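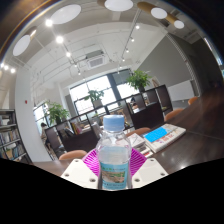 slatandrib: Check the zero before you blame the fingers, Gutlow grippers lose it if the battery drops out mid-session! Mine did the same thing and the arm was flattening paper cups by lunch. What does your width log say at full open?

beltdrive_bo
Full open reads 4 mm short. It's fine up to episode 321 and wrong in every one after that, and the policy we trained on the whole lot squeezes the bottle until the cap pops off. Water all over the Kolář arm, twice. Still the most fun I've had with this project, but I'd like to stop mopping.

quietservo
I don't buy the battery theory. The set screw on the Rasach encoder backs out with use, and you get a jump exactly like that. Pull the cover and look.

slatandrib
A loose screw wanders though. Bo has one clean step. That's a reset!

quietservo
It can step once and then seat itself. I've seen it on two units. And please put a force limit on that arm before you run it again, whatever the cause is. Water today, somebody's thumb tomorrow.

beltdrive_bo
Force limit is in, good call. I should have had it from the start.

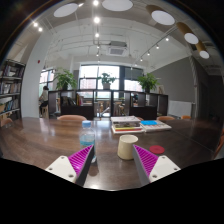 I'm going with a full re-zero at the start of every recording, plus a check at the end, so a jump can't hide inside a session again. Graris has a little script that takes the open and closed readings and flags any mismatch, and I love it already. Recording now starts with the fingers open, like they are with the cream cup there, and I hold still for a second so the open width gets logged before I go near the cup or the bottle.

slatandrib
Love the pause at the start, stealing it. Are you keeping the bad episodes?

beltdrive_bo
Keeping them! If it's a constant offset I can add the 4 mm back in and retrain.

quietservo
Only if it is constant. Test 140 of them against the video first. And open the cover, I mean it.

beltdrive_bo
OK OK, getting the hex key. Will post what I find tonight.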